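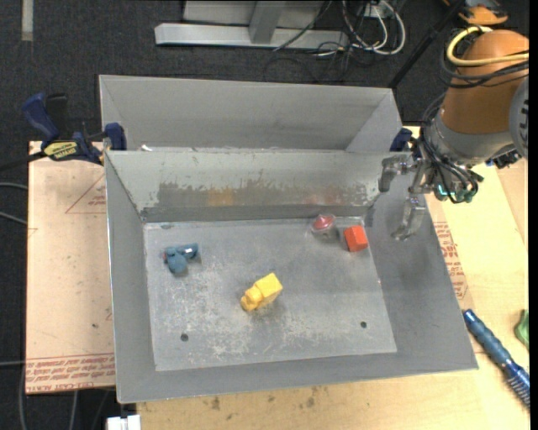 Gray bin on the bench, four small toys inside.

To: Pasetdale Windsport list
Subject: Re: [pwl] Downhaul, light-wind settings, and the Baltley gauge

On Saturday, a list member wrote:

> I have been rigging the 7.8 at Baltley with the same downhaul
> setting all spring and I am still getting passed by people on
> smaller sails. The leech on mine is tight almost to the top batten.
> Theirs flap around like laundry and they plane earlier than I do.
> I thought a tight leech meant more power. Am I losing it somewhere
> else?
>
> Also, is the gauge on the Baltley pier reading low? It said 11 knots
> the whole time I was out and I was holding on for dear life by the
> end. And does anyone still use the Rafferty extension with the
> two-pin collar? Mine slips one hole under load.

Three questions, taken in order.

1. Downhaul

A tight leech gives more pull at low board speed if you can pump, and less of everything once a gust arrives. With the leech closed, the top of the sail cannot twist off, the center of effort moves up and back, and you end up sheeting out to stay upright. The people passing you are sheeted in the entire time. That accounts for most of the difference you are seeing.

Pull downhaul until the leech goes slack between the top two battens, then look at the third. For a sail that size with two cams, on open water with gusts, I want the loose area to reach about halfway from the leech to the mast at the second batten down. If the wind is steady and light, back off 1 cm and leave it. Do not back off 3 cm, which is what most people do when they are told to back off. The last few centimeters of downhaul change the shape more than all of the ones before.

Check mast match before anything else. The sail has a recommended bend curve printed near the tack. If it calls for constant curve and you have it on a flex-top, the head will open early while the middle stays full, and the downhaul setting you read on the forum will be meaningless. A hard-top mast does the reverse and could explain a closed leech at a setting that ought to be enough. You did not say which mast you are on. Please do.

Outhaul is a separate adjustment and gets blamed for downhaul faults. Set downhaul first, then put on just enough outhaul that the sail does not touch the boom when you are powered up on the leeward side. From neutral that is usually 1 to 2 cm for light air and 3 to 4 cm when overpowered. If you need more than 5 cm to keep the sail off the boom, go back to the downhaul.

Mark your lines. I use whipping twine on the outhaul and a paint pen on the extension. Paint pen lasts a season in salt water, less if you rig on concrete.

2. The Baltley gauge

It is probably reading correctly for where it is. The cup sits on the inshore end of the pier, below the roofline of the bait shed, and anything from west of southwest comes over that roof. I logged it against a handheld at the outer end of the sandbar over 28 sessions last year. In south and southeast wind the two agreed within a knot. In west-southwest the pier read low every time, with a mean difference of 4.2 knots and a worst case of 7.

The other thing to know is that the web page shows a ten-minute average. The gust column is on the second tab and is the number to rig for if you are on anything over 7.0. Eleven average with gusts to 19 is an ordinary afternoon at Baltley after about 2 p.m., once the land heats up.

For anyone who wants the raw records, the file I posted in April has 2,371 rows, one per ten minutes, daylight hours only. Columns are time, average, gust, direction and tide height. There is a hole of 14 rows where the station dropped out, and I left them blank instead of interpolating. If you plot it, filter by direction first or you will get a smear.

The Zudley station is better exposed but it is across the bay, and the sea breeze gets there nearly 40 minutes after it reaches us. Use it for gradient wind. For a thermal day it will tell you what you already had.

3. The Rafferty extension

Yes, I still have one. The two-pin collar slips for one of two reasons. Either the pins are worn on the lower shoulder, or there is sand packed behind the spring so the collar does not close all the way. Take the collar off, flush it with fresh water, work the spring twenty or thirty times and look at the pins under a light. New pins have a square shoulder. If yours are rounded, replace both together. Do not file them square. That makes them short and then they really will slip.

Also look at the holes in the tube. If one is oval, use a different hole and make up the difference at the base, or retire the tube. An extension that drops one hole under load has taken roughly 2 cm of downhaul off your sail — but note that this loosens the sail, so it would show as an even tighter leech than you rigged on the beach. It may well be part of problem 1. Measure from the tack pulley to the bottom of the mast before you go out and again when you come in. If the two numbers differ, fix the collar before you touch any other setting.

Fin

You did not ask, but a 7.8 with the stock fin on most boards of 120 liters or so is a bit under-finned for early planing. I went from a 42 to a 46 and got going a knot or so sooner, at the cost of some tail lift in chop. Borrow one before you buy.

Summary of what I would try, one change per session:

mast curve checked against the sail
collar cleaned and pins inspected
downhaul increased until the second batten area is loose
outhaul reset from neutral
bigger fin, borrowed

Write down the wind direction each time along with the speed. Without it the pier numbers cannot be compared from one day to the next.

One administrative item. The list is at 808 subscribers and the archive is getting large. Please trim quoted text when replying, and do not attach session video. Put it somewhere else and post the link.

--
Pasetdale Windsport mailing list
To unsubscribe, send a blank message with "unsubscribe" in the subject line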